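Lumanlan Street sock drive is back, and the bins are already out

I picked up my coffee at Bredetti this morning and nearly walked straight into a big blue bin by the door with "SOCKS PLEASE" written on it in marker. So yes, it's that time again! The Lumanlan Street winter sock drive is on for all of November, and I've spent most of today finding out what's different this year so you don't have to.

If you're new in town, the drive collects new socks for the overnight shelter on Ovada Avenue and for the two school clothing closets. Socks are the thing shelters ask for most and get least. People clean out their closets and hand over coats and sweaters by the bagful, but hardly anyone gives away socks, and used ones can't be accepted anyway. If you're on your feet outside all day in sleet, one pair doesn't last long.

Chaminda Siddiqui, who started the drive out of her garage and still runs it from there, told me the goal is 200 bundles. A bundle is 3 pairs, rolled up together with a size tag, so one person can grab what they need and go. Last year they finished at 106 bundles, which she was happy with until the shelter ran out before New Year's. "I'd like to not get that phone call again," she said. She was sorting tags on her kitchen table the whole time we talked, and I ended up doing the kids' mediums for her (I'm very slow at it).

There are 7 drop-off spots this year. Bredetti has one, and so do the library, the hardware store, the post office lobby, both fire stations and the Cleria laundromat, which is open until midnight if you work odd hours like I do. The library bin is inside the second set of doors, so you'll need to get there before it closes at eight. Please don't leave bags on the sidewalk outside the fire stations. They had a soggy mess last winter and it all had to be thrown out.

What to bring: new socks, any size, with the packaging still on if you can. Thick wool or wool blend for adults is at the top of the list, and men's large is always short. Black and gray are popular because they go with work clothes. For the school closets, they want crew socks in kids' small through large, and Chaminda says the bright ones go first every single time.

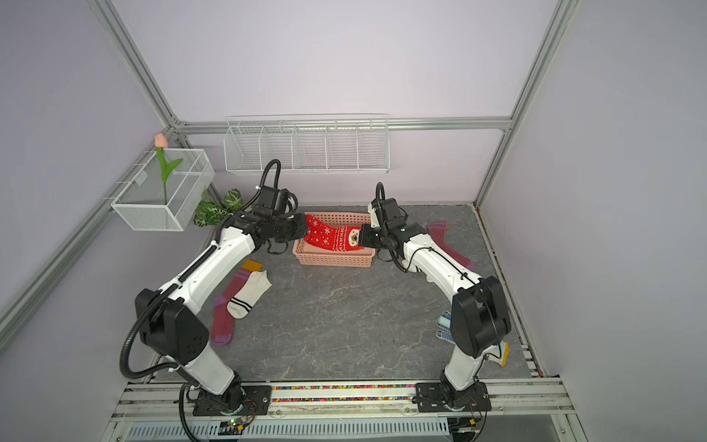 Holiday socks are welcome too, by the way. I asked, because I've got a weakness for them and I know plenty of you do. The only catch is timing. Anything with a Christmas theme needs to be in a bin by the middle of the month so it can get tagged and handed out while people still feel like wearing it. After that they'd rather have plain ones.

If shopping isn't your thing, you can give cash at the Bredetti counter and it goes toward wool socks at a bulk price. Eduardo Manalastas, who manages the place, is also knocking a dollar off any drink if you drop in a pair while you're there. He says he'll keep that going until the bin has been filled and emptied twice, and judging from how it looked at 8 a.m. that may not take long.

They could use more hands as well. Bundling nights are at Chaminda's garage from six to nine in the evening, and the schedule is taped up next to the bin at the library. Kids can come along with a grownup. Dress warm, the space heater is small, and park on the Ovada side because the alley is torn up for the water main again. I'll be there for at least one of them with a pot of chili.

Questions about large donations, say from an office or a team, can go to Chaminda directly. Leave your number with the library front desk and she'll call you back, usually after dinner.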